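Kasun Roy has spent most of the winter, and a fair bit of spring too, moving potatoes about on a marble worktop that doesn't exist. He does it from a desk at Nakex, with a pair of hand controls and a mug of tea that is always going cold, and he is very good company while he does it.

Each go is saved as an example for the learning system to copy – 593 of them since February, of which he threw out 62 for being, as he puts it, a bit clumsy even for me. He would like another 40 before the clutter on the worktop gets changed again.
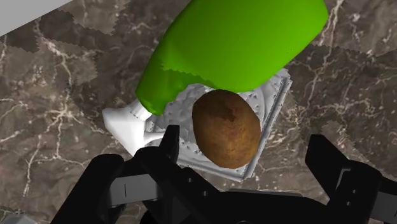
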